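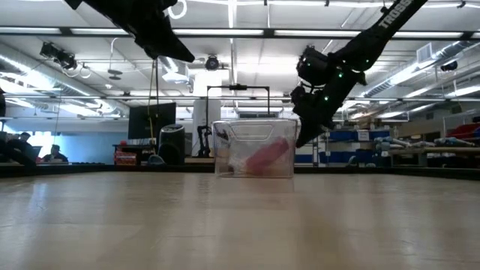
Chapter 7
Collecting Demonstrations by Remote Control

7.1 What this chapter covers

Chapter 6 treated the case in which a programmer writes out the motion of an arm as a list of poses. That method works well when the parts are rigid and always arrive in the same place. It works poorly with cloth, film, and bags, whose shape changes each time they are touched. For such objects it is often cheaper to have a person perform the task through the robot and record what was done. A policy is then fitted to the recordings by the methods of Chapter 8.

A recording of one attempt at a task, from start pose to end pose, is called an episode. An episode holds the joint positions of each arm, the commands sent to each arm, the gripper openings, and the images from every camera, all stamped with a common clock. A set of episodes of the same task is called a demonstration set. The person who controls the arms is the operator.

The running case in this chapter is the Kedard packing set, which was recorded at the Westton teaching laboratory on a two-arm table. Its tasks use soft items, plastic bags, and open containers. The set holds 1764 episodes. A further 88 were recorded and rejected during review, and Section 7.6 goes through the grounds for rejection one at a time. Readers who have access to a table of their own should read Section 7.3 before switching it on.

7.2 Two ways of showing a task

In kinesthetic teaching, the operator takes hold of the arm itself and moves it through the task. The joints are placed in a gravity-compensated mode so that the arm's weight is carried by its motors. The operator feels contact directly, and no second device has to be bought. There are two drawbacks. The operator's hands and forearms appear in the camera images, where they will be absent when the policy runs. It is also hard for one person to guide two arms and both grippers at once.

In teleoperation, the operator stands or sits away from the work and controls the arms through an input device. The device may be a joystick, a tracked hand controller, or a leader arm. A leader arm is a light arm with the same joint layout as the working arm, which is called the follower. The follower copies the joint angles of the leader at each control step. With two leaders and two followers, one operator can use both hands in the ordinary way, passing an item from one gripper to the other or holding a bag with one while the other reaches toward it.

Leader and follower need not be the same size. If the joint layout matches, the angles can be copied directly and the path of the fingertips is scaled along with the links. If the layout differs, the fingertip pose has to be computed from the leader and solved again for the follower, and the solver can fail near a singular pose. The Hosoda mapping, described in Section 7.5, is one way of limiting the joint speeds that result. 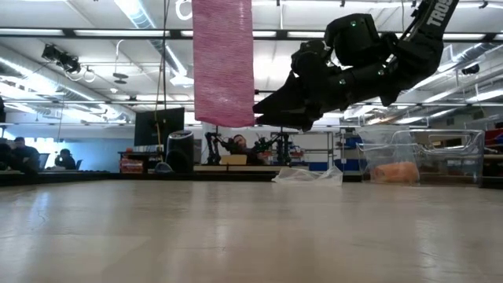 Why is position copied when force is what matters in handling cloth?

Most low-cost arms have no force sensor at the wrist, so position is the only quantity that can be measured and commanded at full rate. Some force information is still present in the record. When a follower meets resistance, its measured position lags the commanded one, and the size of the lag depends on the load. For this reason both values are stored, and a demonstration set that keeps only one of them is of less use for soft goods.

7.3 Before the first episode

Preparation takes longer than recording. The steps below are given in the order used at Westton.

1. Bring both followers to the start pose under low speed. Check that each leader is in the matching pose before coupling is turned on. A mismatch at this point makes the follower jump.

2. Open and close each gripper fully. Write down the readings at both ends of travel.

3. Start all cameras and let exposure settle, then lock it. Automatic exposure will shift when a dark arm crosses a bright table.

4. Set the episode limit. The Kedard set uses a limit of 3000 control steps, which at 50 steps per second allows one minute. An attempt that has not ended by then is stopped and marked incomplete.

5. Record one trial episode and play it back on the followers with the table bare. Any drift between the recording and the playback should be traced before work goes on.

New operators at Westton record 300 practice episodes before any of their work is admitted to a set. Practice episodes are stored apart from the rest, in a directory that the training scripts do not read.

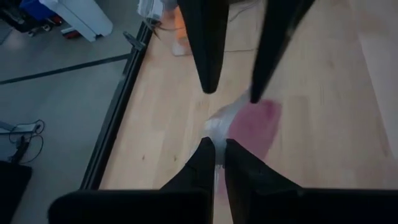 Figure 7.3. Wrist camera view. A crumpled transparent bag lies at the tips of the near gripper; the fingers of a second gripper hang above.

A wrist camera moves with the gripper, so the fingers keep nearly the same place in every image while the table moves behind them. This makes small errors between fingertip and object easy to detect. The same camera says little about where the other arm is going, and when the fingers close they can hide the point of contact. The images are also prone to blur at high wrist speed. Operators are therefore asked to slow down during the last part of an approach, even where the item could be picked up faster.

7.4 Fixed cameras and the layout of the table

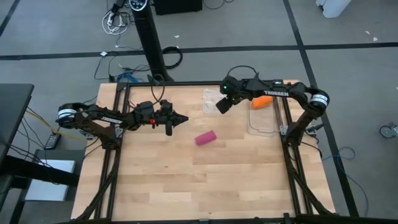

The placement of a fixed camera decides which parts of a task a policy can learn from. A camera above the table shows the spacing between objects well and their height badly; one set low, looking across the surface, does the reverse. The high placement suits the planning of a reach. In Figure 7.4 the clear container stands toward the upper right of the table, under the right gripper, and the small pink item lies near the tip of the left one. A layout of this kind gives each arm a natural share of the work, and the operator should decide on the division before the episode starts and keep to it across the session. If one operator picks up the item with the left arm and another always reaches across with the right, the fitted policy may average the two and do neither.

Start positions should still vary. Move the item and the container between episodes by amounts that cover the region in which the policy will be used, and enter each change in the session log along with the operator code and the hour.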